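규칙 제15조

내가 문드게이트 시험실에 들어와서 맨 처음 받은 건 사원증도 의자도 아니고 책자였다. 표지에 '탁상 작업 로봇 운용 기준, 135개 조항'이라고 찍혀 있었다. 두껍기도 하지, 진짜. 첫날 밤에 침대에 누워서 읽다가 제4조에서 잠들었다(제4조는 케이블 정리에 관한 건데, 수면제보다 낫다).

우리 팔 이름은 아스틱이다. 이름을 누가 붙였는지는 모르겠고 장부에 그렇게 적혀 있어서 다들 그렇게 부른다. 아스틱이 하는 일은 탁자 위 물건을 집어서 옮기는 것, 내가 하는 일은 아스틱이 집기 전에 규칙을 확인하는 것. 물건끼리 닿지 않게 놓았는가, 손가락은 벌어져 있는가, 팔 밑에 사람 손이 없는가. 그걸 소리 내서 읽고 "확인"이라고 말해야 한다. 혼자 있어도 말해야 한다! 처음 며칠은 얼마나 창피하던지, 거의 속삭였다.

그러다 제15조를 만났다. 딱 한 줄이다.

"첫 물건에 닿기 전에 한 번 멈춘다."

얼마나 멈추라는 말은 없다. 왜 멈추라는 말도 없다. 나는 이런 게 제일 싫다. 3초면 3초, 5초면 5초라고 써 주면 좋잖아. 선배한테 물어봤더니 "멈췄다 싶으면 가"라고 했다. 기준서 읽는 사람한테 그게 할 소린가 싶었지만, 신입이라 네 하고 돌아왔다.

그날은 982번째 배치였다. 감자칼이랑 보드마카, 라임, 장난감 와플, 옆으로 누운 캔까지 다 내가 놓았다. 라임은 자꾸 굴러가려고 해서 두 번이나 다시 놓았고, 와플은 볼 때마다 배가 고팠다. 장난감인 거 아는데도 그랬다. 블루베리까지 얹어 놓은 건 좀 너무하지 않나? 간격을 하나씩 보고, 확인, 확인, 하고 자리로 돌아와 팔을 움직였다. 첫 물건은 작은 나무 원기둥이었다.

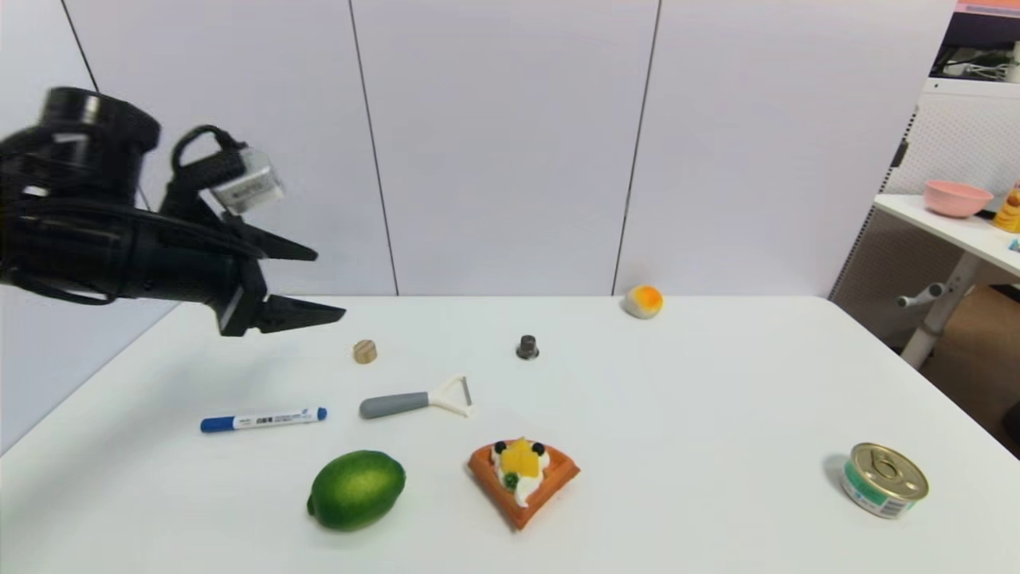 멈춤

아스틱이 섰다. 벌어진 손가락 두 개가 탁자 위에 떠 있고, 나는 정지 버튼에 손을 올린 채로 숨을 참았다. 내가 왜 숨을 참는지는 나도 모르겠다. 팔이 멈추면 나도 꼭 같이 멈추게 된다.

그런데 가만히 보고 있으니까 보이는 거다. 탁자 왼쪽에 팔 그림자가 넓게 깔려 있었다. 그 그림자를 따라 눈이 내려가다가, 내 점검표가 눈에 들어왔다. 화면 옆에 놓아둔 종이. 일곱 번째 칸이 비어 있었다. 하중 설정. 라임을 다시 놓느라 정신이 팔려서 그 칸을 건너뛴 모양이었다.

등이 서늘했다. 화면을 열어 보니 설정은 어제 쓰던 무거운 물건용 그대로였다. 그 힘으로 잡았으면 나무토막이야 버텼겠지만, 다음다음 순서가 라임이었다. 나는 라임이 터지는 소리를 상상했고, 그걸 닦고 있는 나를 상상했고, 보고서 제목까지 상상했다. '라임 파손의 건.' 아, 싫다.

설정을 고치고 일곱 번째 칸에 표시를 했다. 그리고 이번엔 속삭이지 않고 크게 말했다.

"확인!"

옆방에서 선배가 뭐라고? 하고 되물었다. 아무것도 아니라고 했다. 아스틱이 내려가서 원기둥을 집었고, 제자리에 내려놓았고, 라임도 멀쩡하게 옮겼다. 나는 괜히 라임한테 미안해서 끝나고 한 번 만져 보았다.

저녁에 기준서 뒤쪽의 개정 이력을 찾아봤다. 제15조는 웬드브리지 공장에서 쓰던 기준을 옮겨 온 거라고 되어 있었다. 원래 문장은 훨씬 길었다. 몇 초를 멈추고, 어디를 보고, 무엇을 적으라는 말이 한가득이었다. 누가 거기에 줄을 죽죽 긋고 한 줄만 남겨 놓았다. 여백에는 연필로 "초를 정하면 초만 센다"라고 적혀 있었는데, 글씨가 아무래도 선배 글씨 같았다. 물어보지는 않았다.

다음 날 아침에 라임을 놓는데 또 굴러갔다. 잡아서 다시 놓고, 점검표를 처음 칸부터 읽었다.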